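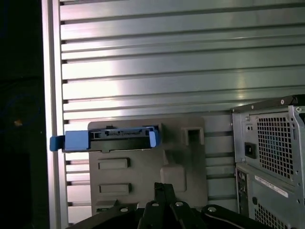 The open day at the Plemon tablet plant in Ronddale was held on a Tuesday in August, and I went because my mother takes one of the medicines they pack there, a blood pressure tablet, and I wanted to know how it is made. I am not a pharmacist. I worked for nine years in a clinic office, where I answered the phone, and many of the calls were from people who had received a tablet of a different colour and were afraid to swallow it. So I came with my own questions written on a card. A lot of the metal one meets on such a day is ribbed, long silver ribs with dark grooves between them, and I thought of the person who has to clean between the ribs. At the first stop I asked about cleaning, and the answer was longer than I expected.

Our guide was Olumide Garba, who works in quality. He told us that between two different medicines the tablet press is taken apart and washed, and then samples are wiped from the metal and sent to the laboratory upstairs. The next medicine cannot start until the laboratory signs. In a bad week this takes longer than the pressing itself. One man in our group asked if it happens that the laboratory says no. Mr Garba said yes, it happens, and then the washing is done again from the beginning.

We had to wear a hair net, shoe covers and a white coat that closes at the back. My coat was too large. We were not permitted to enter the rooms where the powder is open to the air, and this was a small disappointment, but there are windows in the corridor and we could look in for as long as we liked. The powder is mixed in a steel drum that turns slowly. I had imagined that the active substance is the biggest part of the tablet. In the tablet they showed us it is the smallest part, and the remainder is there to hold it together and help it to break up in the stomach.

After the mixing comes the press. It was running behind glass and we could hear it only a little. Every 20 minutes a worker takes a handful from the chute and tests the weight, the thickness and the hardness. The hardness tester is a small box with two jaws that squeeze the tablet until it cracks, and a number appears. We were each given a tablet without medicine to try. Mine needed more force than my neighbour's, and both of them were inside the limits. 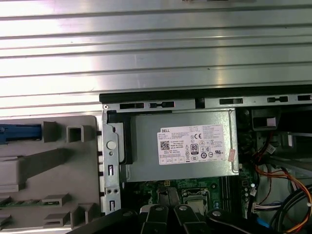
The coating comes next, and here I got the answer for my callers from the clinic. The colour of a generic tablet is chosen by the company that makes it. Two companies can sell the same substance in the same strength, and one is white and the other is pink. Mr Garba said that the colour helps the packing staff to see a mistake quickly, and that patients also use it, which he considers a problem when the pharmacy changes supplier. I told him about the telephone calls. He wrote it down, I don't know for what purpose.

Lunch was in the canteen, sandwiches and a quite good pumpkin soup. I sat with a couple who had driven from Flasmont and whose son would like to become an apprentice there.

In the afternoon there was a talk by Macarena Figueroa about what happens when a person at home notices something wrong with a medicine. This was for me the most useful half hour of the day. Last year the plant received 2,035 reports and complaints. The greatest number were about the packaging, for instance a blister that is hard to open, and a smaller number were about side effects. Each one gets its own file. She asked us to keep the box when we report something, for the batch number is printed on it and without this number they can do very little. I confess that I throw away the box and keep the strips in a drawer. At home I have now changed this habit, also for my mother.

She was asked if side effects should be reported when they are already written in the leaflet. Her reply was that we should speak first with our doctor or pharmacist, and that a report is still welcome. She also warned us not to stop a tablet suddenly by our own decision only because of something we have read.

The last stop was the storeroom for kept samples. From every batch they put some packs aside and hold them until after the expiry date. It is a cool room with a strong smell of cardboard, and it has space for 3,000 cartons.

Some practical matters, if you wish to go next time. The bus from the station stops at Athumani Road and from there you walk uphill. Places are limited to 100 visitors, so register early. Children under 12 may come to the talks but not to the corridor. Bring your reading glasses, as the safety form is in very small print and you must sign it at the gate.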